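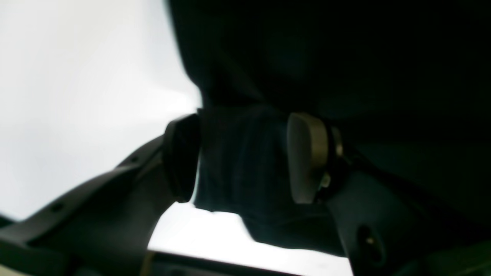

4. Loading and Starting a Wash

Read Section 3 (Water and Drain Connections) before the first load. The transport bolts must be out and the drain hose must be fixed at the height given there.

4.1 Before the first load

Run one empty cycle with no laundry in the drum. This rinses out water left from factory testing.

1. Open the water supply valve fully.
2. Close the door until the latch clicks.
3. Turn the program dial to COTTON HOT.
4. Add half a measure of powder detergent to compartment II.
5. Press START.

The cycle ends with three short tones. Leave the door open for an hour afterward.

Note: A small amount of water in the door seal after the empty cycle is normal. Wipe it out with a cloth.

4.2 Sorting

Sort by care label first, then by color, then by weight of fabric. Where labels in one load differ, use the program for the most delicate item.

Dark and black fabrics are washed separately for at least the first five washes. Use DARK CARE, turn garments inside out, and use a liquid detergent without bleach. Powder can leave pale marks in folds and seams, mainly in soft water areas and at low temperatures.

Close zippers and hooks. Empty all pockets. Items with underwires go in a mesh bag.

CAUTION: Do not wash items that have been in contact with gasoline, paint thinner, dry-cleaning solvent or cooking oil. Vapors can ignite inside the drum, and residue can ignite later in a dryer.

4.3 Loading the drum

1. Shake each item out before placing it in the drum. Bunched fabric does not rinse evenly.
2. Place large and small items in alternating order.
3. Fill to the limit for the selected program (see Table 4-A). For cotton programs, a hand placed flat on top of the load should still fit under the upper edge of the drum.
4. Check that no fabric is caught between the door and the seal.
5. Close the door.

Single heavy items, such as a bath mat or a curtain panel, can collect on one side of the drum. Add two or three towels to balance them. If the load is still unbalanced at the start of the spin, the machine redistributes it up to three times and then spins at reduced speed.

Table 4-A. Maximum dry load
COTTON HOT, COTTON WARM: 10 kg
EASY CARE: half drum
DARK CARE: half drum
WOOL, HAND WASH: one-quarter drum
RINSE + SPIN: as for the program just completed

4.4 Detergent drawer

Compartment I: prewash. Leave empty if PREWASH is not selected.
Compartment II: main wash. For liquid detergent, lower the blue flap. For powder, raise it.
Compartment marked with a flower: fabric softener. Do not fill past the MAX line.

Dose according to water hardness and soil level, using the chart on the detergent package. Thick softener should be thinned with a little water or it may block the siphon. To clear a blocked siphon, see Section 7.2.

CAUTION: Do not open the drawer while the machine is filling. Water may run out over the front panel.

4.5 Selecting a program

1. Turn the dial to the program. The display shows the default temperature and spin speed.
2. Press TEMP to change the temperature.
3. Press SPIN to change the spin speed. NO SPIN leaves the load damp in the drum after draining. RINSE HOLD keeps the load in the last rinse water until you press START again.
4. Press OPTIONS to add PREWASH, EXTRA RINSE or DELAY. Options not allowed with the selected program stay unlit.
5. Press START within two minutes. After that, the panel returns to standby and the settings are lost.

The time shown is an estimate. It is corrected once the machine has weighed the load, and again if the supply water is cold or the pressure is low.

4.6 Adding or removing an item

Press START once to pause. If the padlock symbol goes out, the door can be opened. If it stays lit, the water level or temperature is too high, or the program has passed the point where items can be added. Press START again to continue.

WARNING: Never force the door. Water in the drum can be hot enough to scald.

4.7 End of cycle

1. Wait for the padlock symbol to go out.
2. Remove the load promptly. Dark items left in the drum can crease and may transfer dye to lighter ones.
3. Wipe the door glass and the fold of the seal.
4. Leave the door and the drawer slightly open.
5. Close the water supply valve if the machine will not be used for several days.

4.8 Codes during operation

E 10: No water entering. Check the valve, the inlet hose and the inlet filter.
E 131: Water not draining. Check the drain hose for kinks, then clean the pump filter (Section 7.4).
E 299: Door not locked. Open the door, clear the seal, close firmly.
E 1003: Motor control fault. Unplug the machine for five minutes. If the code returns, call service.

For any other code, write it down along with the model number from the plate inside the door before calling.

Applies to: Lernau front-loading models with the Miltard control panel. Section 4 revised Wednesday, May 20, 2026. Technical editor: Unathi Msimang.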